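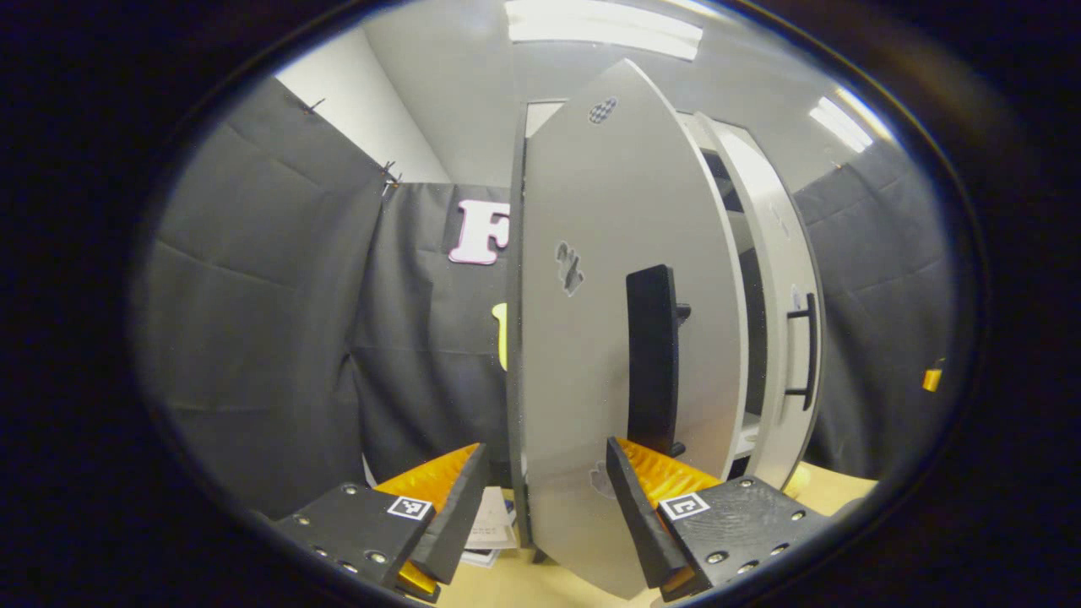

Flurkalano Riding Center
Progress report to the Berner Fund, second period (April through September)

Lessons

We gave 154 funded lessons in this period. The grant agreement called for the same number by the end of September, so we are on schedule. Most were half-hour lessons for beginners under the age of twelve. The rest went to adult riders in the morning group, which meets at 9:30 and is now full.

Lessons were canceled during the hot spell in July. We moved the start time to 7:00 a.m. for the remainder of the month and made up the missed lessons in August. Families were told by text message the evening before. A few did not get the messages, and we have since gone through the contact list and corrected it.

Horses

There are 13 horses on the property. Eleven are in regular lesson use. Cilleck, the gray gelding, came up lame in his left front foot in May. The vet found an abscess and drained it. He was off work for five weeks and went back to walk lessons at the end of June. He is now trotting on the flat but is not being jumped, and we do not plan to jump him again.

The older mare has been retired from lessons. She stays in the back pasture with the pony and is fed soaked hay cubes twice a day, as her teeth are poor. Her upkeep has been moved out of the grant budget and into our general account from June on.

Hay and feed

We bought 307 bales of first-cutting grass hay from the Žukauskas farm, delivered in two loads. The second load was dusty in places. The farm took back the worst bales and credited us for them, and the credit is shown on the attached sheet. Grain costs were slightly under budget.

Fencing and arena

The north fence line is finished. Posts were set in May and the rails went up in June. The gate at the far end still drags after rain and will be rehung.

The arena footing has not been done. Both bids we received were above the amount in the grant. We would like to do the half nearest the barn this fall and leave the other half until spring. Please let us know if this needs a formal change to the agreement. Until the work is done we are dragging the arena daily and keeping canter work out of the low corner, where water stands.

Safety

There were 2 falls during lessons. Neither rider needed medical care, and both came back the following week. Reports are on file in the office. All school helmets were checked in August, and those past their replacement date were thrown out.

Next period

Fall lessons run through mid-November, then once a week until the ground freezes. We will send the revised footing bid as soon as it comes in. The saddle fitting planned for September has been moved to October and will be covered in the next report.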